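Lista de comprobación de seguridad – nave Clinberg, planta baja
Revisión del 19 de mayo de 2019

1. Salidas de emergencia. Conforme, con reservas. Las dos puertas abren, pero la del lado norte pide un empujón que no todo el mundo puede dar. El informe de Yeoh la daba por «óptima». No sé qué puerta probaron.

2. Extintores. Conforme sobre el papel. Las etiquetas están al día y los precintos enteros. El del pasillo sigue detrás del perchero, igual que en octubre.

3. Alumbrado de emergencia. No conforme. Según Nonero, las luminarias nuevas dan 445 lúmenes. Puede ser, pero la de la escalera no encendió en ninguna de las pruebas.

4. Cuadro eléctrico. Conforme. El diferencial salta al pulsar el botón. Falta rotular tres circuitos – los mismos de siempre.

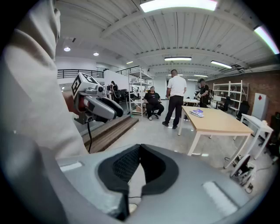 5. Estanterías. Pendiente. La ficha de Sovville promete 100 kg por balda y no dice con qué anclaje. Hasta que alguien lo aclare, yo no pasaría de 20 kg en las altas.

6. Sillas y puestos de trabajo. Conforme. Revisar ruedas y pistones; una silla baja sola.

7. Botiquín. No conforme. Hay vendas de sobra y ni un par de guantes. Me aseguran que están pedidos, cosa que ya me aseguraron la vez anterior.

8. Simulacro de evacuación. Sin acreditar. Consta como realizado, sin hora de inicio ni de fin. Para mí, no cuenta.

Comentarios: el presupuesto de 2000 euros para señalización me parece alto si antes no se arregla la luminaria de la escalera. Los puntos 3 y 7 se vuelven a mirar antes de firmar nada.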